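Four years in fund accounting, and then not

I left my job at Gornero in November. A few people have asked what I did there and why I stopped, so I'm writing it down once.

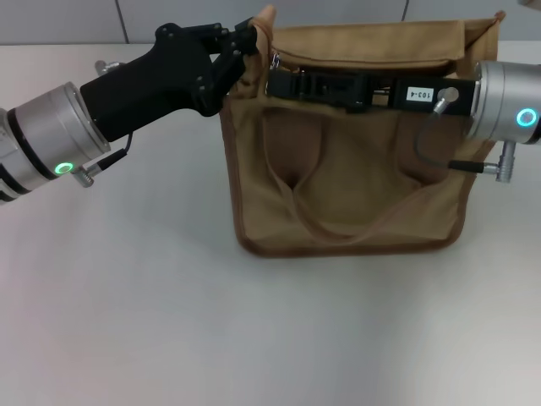

A canvas bag with brown piping, standing open on a white table.

Gornero is a fund administrator. If you run a private equity fund you need someone outside the firm to keep the books, work out what each investor owns, send the notices when money is called and check the fees. That was us. I joined as a junior on the Fornville desk, which looked after nine funds, most of them small. By the end I was second in charge of it.

The work goes in quarters. For the first few weeks after a quarter closes you chase valuations from the manager, who is chasing them from the companies. Then you build the accounts, someone reviews them, you fix what they found, and the statements go out to investors. Then there is a quiet patch in which you are meant to improve the process, and you mostly catch up on emails.

My manager for nearly all of that time was Amra Nikolaidis. She had come from audit and she read everything. In my second month I sent her a capital call notice with a total of 3580 where the schedule behind it said 3850. It was a bank charge being passed on, so tiny next to the rest of the notice, and I had swapped two digits. She sent it back with the cell marked and no comment. I have checked totals against their schedules ever since, including on restaurant bills.

The part I liked best was the waterfall. This is the calculation that decides how profit is split between the investors and the manager, and every fund has its own version, written by lawyers. You sit with the partnership agreement on one screen and a spreadsheet on the other and turn each clause into a formula. One of ours had an agreement with a side letter that changed the order of two steps for a single investor. It took me most of a week and I enjoyed all of it.

The part I liked least was the move to Harnent, the new reporting system. It may well be good by now. When we moved over, the old records had to be matched line by line, and our desk had 3000 lines that didn't match on the first run. Most were dates stored the wrong way round. The last 800 were not, and those had to be looked at by hand, in the evenings, on top of a quarter end. Two people on the desk left during that stretch and only one was replaced.

I wasn't driven out by it. I stayed another year, and the pay went up. But I had started to notice that the next job up was mostly calls and staffing plans, and that I would do fewer waterfalls each year until I did none. Amra said as much when I asked her. She hadn't built one herself for a long time.

I took two weeks on Kos before deciding anything and spent the second one reading job adverts, so I suppose I had already decided.

Now I work for a much smaller firm that checks these calculations for investors — the other side of the table, more or less. It pays a bit less. I have three agreements open this week and one of them defines the same term twice, differently, so I need to ring their solicitor in the morning.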